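Resealing honed countertops – how often?
Home Improvement > Kitchens

marquez_tile
Posted 11/28/25
We put in honed stone counters in April, Granex brand, 80 square feet counting the island. The installer says to reseal every year and wants $175 a visit. Is that normal? Water still beads up fine except next to the sink.

Plurnomton
Every year is too often for most stone. Put a few drops of water down and leave them for 15 minutes. If the stone goes dark, seal it. If it doesn't, leave it alone.

RLindqvist
Disagree. Honed takes in more than polished, and by the time it goes dark you may already have an oil stain by the stove. I do mine every spring with Onura. One bottle covers the whole kitchen and I have half left.

Plurnomton
Too much sealer leaves a haze, though. I paid over $1000 to have a counter stripped and refinished after the last owner kept adding coats.

RLindqvist
That's from not wiping off the extra. Ten minutes, then buff it dry.

marquez_tile
Thanks both. So just the strip by the sink for now? Also, what do you use to mark the spots that soak up water? I was going to use a pencil.

kbarrow
Painter's tape. No pencil on honed stone, and no pens either – ink goes right in.

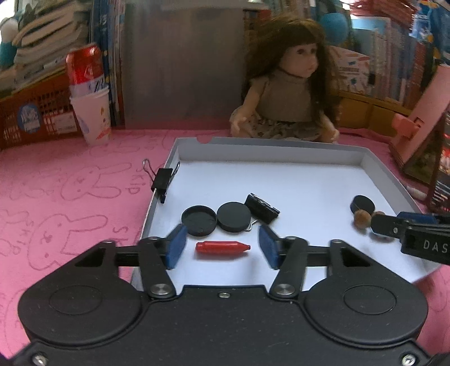
Red one, in the white tray

Plurnomton
Tape for me too. And yes, do the sink strip first, then test again in a month.

RLindqvist
I'd still do the whole counter. Your call. – Roald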